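Eating off other people's plates

Jintana Phromma has moved house seven times and she can tell you what she ate off in every one of them. I went to see her because I'd heard she was writing a book about secondhand tableware, and I stayed three hours and came home with a gravy boat. I don't make gravy.

She lives over the old Skavau paint store, up a staircase that must have been designed by somebody with very small feet. There was coffee going when I got there, and a cake she kept calling a failure (it was delicious, a bit sunk in the middle). The book is called Khunthong, after the street where her grandmother ran a lunch counter, and it starts with a stack of plates.

"She never bought a set in her life," Jintana told me. "She bought one plate when one plate broke. So by the time I was old enough to carry them, they were all different, and the regulars had favorites. There was a man who'd wait if his was being washed!"

I asked if she still had any of them. She has one. It hangs in the kitchen where she can see it from the stove, and no, she doesn't eat off it, and no, I couldn't hold it.
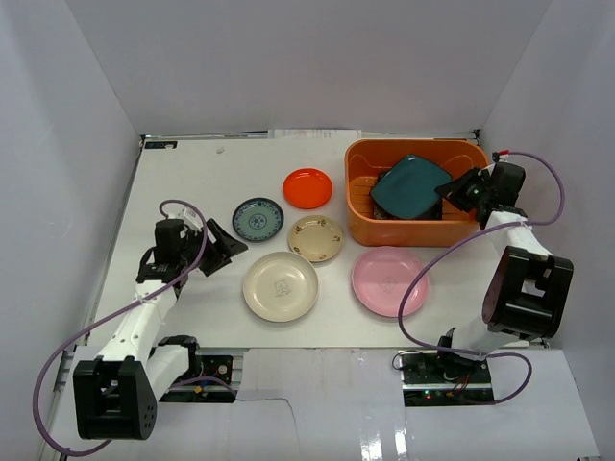

The trouble with sets

Her big argument, and she has it with everybody, is that matching dinnerware makes people nervous. You get the set as a wedding present, you break a bowl in the second year, and from then on you're looking at a gap in the cupboard.

"My mother had a service for 18," she said. "Eighteen! We were four people. It came out at New Year and we all ate like we were in a museum. My brother dropped a saucer once and he still brings it up - he's the one who brings it up, she forgot years ago."

I grew up in a house with plastic picnic plates for every meal, so I couldn't help much there. But I do know the feeling of being handed something thin and gold-edged and suddenly not trusting my own hands.

For the book she talked to all kinds of people about what's in their cupboards. Pichit Jaidee, a bus driver, keeps only deep plates because he likes soup and doesn't see why he should store two shapes. Amra Ristić arrived in this country with one suitcase and a serving platter wrapped in a coat. Jintana spent a whole afternoon with her and got 30 pages of notes, and she says the platter gets its own chapter.

"She told me it wasn't even the good one," Jintana said. "She grabbed the wrong one in the dark. Now of course it's the good one."

What color does to supper

We got onto color, which she has opinions about. She thinks plain white is fine for restaurants and a little sad at home. Give her a dark rim, or a strong blue-green with noodles on it, or something with a silly animal that a child has to eat down to. Her nephew wouldn't touch peas until there was a rabbit under them.
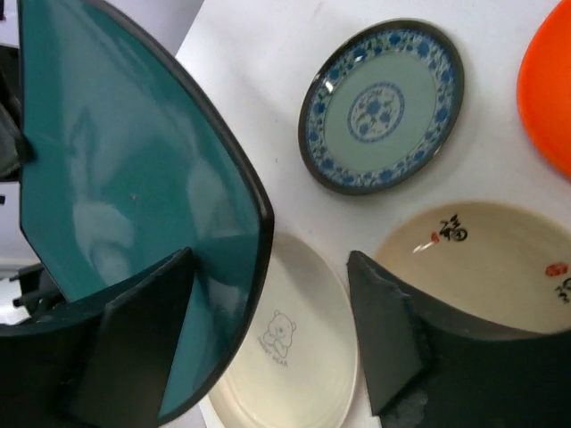 Vichien Rojanasak

I write these kitchen visits every month, and I always ask the same thing near the end: what did you pay? People love this question or they hate it. Jintana loves it. She keeps a notebook by the door with every plate she's bought since she moved in, and she read me the running total, which was 611 dollars, and then she looked a bit shocked and shut the notebook.

"That includes a tureen," she said.

Her rules for buying are pretty loose. She runs a fingertip around the rim for chips, she taps it and listens for a dull sound, and she checks whether it'll stand in her drying rack. Old pieces with worn decoration she uses for fruit or keys, and she doesn't put food on anything when she isn't sure about the glaze. Her favorite place to look is Potix, the thrift store behind the bus station, at 9 in the morning in September when the students have just moved and everybody's mother has cleaned out a cupboard.

She doesn't stack more than six, either. I stack mine to the shelf above and then wonder why I always eat off the same two.
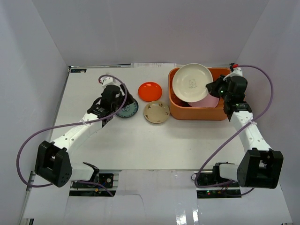
I asked if she ever gets rid of any. She groaned and pointed at a box under the table, which has been waiting to go to her friend Wiroj Wannasri since spring. He's furnishing his first apartment at the age of 37 and he wants, she said in a very dark voice, everything in gray.

"I'm putting a yellow one in the middle," she told me. "He'll have to eat his way down to it."

Then she went through the box to show me what was going, changed her mind about two saucers, and found the gravy boat. It has a little crack in the handle. I've got pencils in it now, and my daughter wants it for her paintbrushes, so we're in negotiations.

Khunthong comes out with Clarkesix in the new year. Jintana is still looking for people with a plate story, especially if the plate is ugly.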